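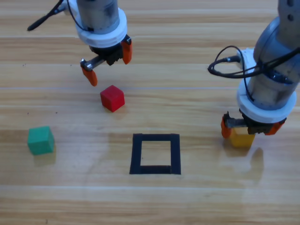
Paora Grimshaw told us the arms had not taken his job so much as chopped it into waiting. He used to fill a tray start to finish. Now he watches two arms, steps in when one stalls, steps back. Same bench, same shift, different tiredness in the evening.

Figure 3. Two-arm cell with top-down gripping, colored cubes and taped target square. The right arm has the yellow cube between its fingers; the left gripper is open.

4.2 What changed at the bench

Grimshaw's remark came up early in the interviews and we kept going back to it. The Ernum site packs small parts into trays, short runs, lots of changeovers. Before the cells came in, one packer owned one tray. After, one packer minds a pair of cells and owns none of them. Management called this an upgrade. On paper, yes: new title (cell attendant), slightly better rate, less lifting. The packers had a longer list.

First, pace. Hand packing had slack in it, and people used the slack to talk, stretch, fix a label. Cell work has slack too, but you can't spend it. An attendant has to stay close enough to reach the stop and look at two places at once. Several said they talked less to the next bench than before. One had started eating lunch later because the 11:30 changeover ran over so often.

Second, blame. When a hand packer dropped a part, everyone knew what had happened. With a cell, a stop gets logged against the attendant on shift, even when the cause is in the task file. We read 200 stop entries from July. In 27 of them the note field named a person and no cause. This was a setting in the logging tool (Prena) that no one had chosen on purpose, a required name field and an optional reason field. Ernum has since swapped the two. Small fix, big deal to the people on the floor.

Third, skill. Attendants practice new layouts on cubes and a taped square, as in Figure 3, before real parts go anywhere near the arms. The cube task looks trivial and the older packers said so loudly. But it is where they learn to see reach problems: two arms over one square, which goes first, where does the other wait. Solange Caron wrote her own turn-taking order after a week of this and it went into the task file with hardly any edits. She was not paid extra for it. We think she should of been, and said so in our report to the site.

Trays per shift went up to 700 on the long runs. On short runs we saw no clear gain, and attendants expected none. They had been saying so since the trial, a point which did not reach the planning meetings untill we carried it there.

Limits. One site, one season, interviews done at the bench with the cells running, so some answers are short and a few got lost in noise. Night shift is thin in the sample. Also we only spoke to people who stayed. Two packers moved to the Sperling warehouse before we arrived and we could not reach either one.

4.3 Rest breaks and the two-cell rule

The two-cell rule (one attendant, two cells) came from the vendor's setup guide and was never tested against fatigue. Attendants asked for a swap partway through each shift, packing by hand for the second half. Ernum agreed to try it on one line. Results are in the next section.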